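The quiet end of the packing floor

Brunmont would like you to know that it hasn't laid anyone off. I was told this in the car park, again at reception, and a third time by Santeri Manninen, the operations manager at the Gilthorpe site, before I had got my coat off. There are 80 people on the payroll, he said, and there will be 80 at Christmas.

What he could not tell me was what they would be doing.

Gilthorpe packs boxed kits for schools, craft shops and the sort of company that sends gifts to its clients. Foam shapes, pens, small wooden parts, trays, tubs. It is fiddly work and most of it is still done by hand, at long benches, by people who can tell from the feel of a carton that something is missing. In August the firm began a project called Moon, which is meant to teach a pair of robot arms to do some of it. The software comes from a supplier called Pedside, and the teaching comes from the packers.

Yeison Henao has been on the benches for 17 years. Since the summer he has spent two mornings a week in a side room showing the arms how to pick things up and put them down. He gets the same hourly rate as before. "They call me a trainer now," he told me. "It's on my badge. It isn't on my payslip."

He doesn't dislike the work. It is warm in there and he can hear himself think, and his shoulder hurts less than it did. But he has noticed that the others on his line cover for him while he is away, and that the line's target hasn't moved. Brunmont's target for a full shift is 4,000 items. One packer fewer, same number. When I put this to Manninen he said the figures were "under review".

Sunil Talukder, the union rep, has heard that phrase before. He asked in writing what would happen to the recordings of his members' work, who would own them, and whether someone whose movements had been used to train a machine would have any say if that machine was then put in at another site. He got a leaflet back. It had a cartoon of a robot waving on it.

Pedside's man at Gilthorpe is Kiyoshi Maruyama, and he was more candid than I expected. The arms are slow, he said. They are good with objects that hold their shape and poor with ones that don't, and if you change the lighting you can lose a day. He wants 700 recorded attempts at each task before he will say anything about reliability. I asked whether it would ever be quicker than Henao. "Than him? Not soon," he said. "But it can work at night."

That is the sentence I would frame and hang in reception. Firms rarely buy a machine like this to beat their best worker. They buy it to be passable at three in the morning, and then the night shift allowance goes, and then the night shift. Cathal Ní Mhurchú, who packed nights for most of her thirties, did the sum for me on the back of a rota. Losing the allowance would cost her the car.

Manninen says there are no plans to touch nights. I believe that there is no document with that title.
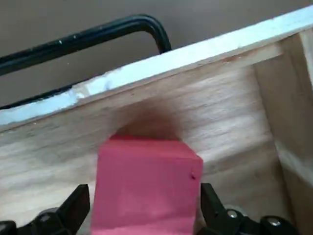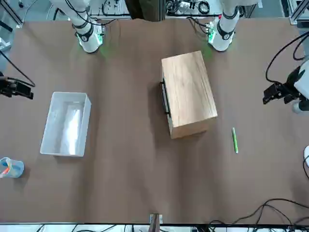 Project Moon at Gilthorpe: a foam cube held in one of the grippers (first picture), and the work table with its two arms (second).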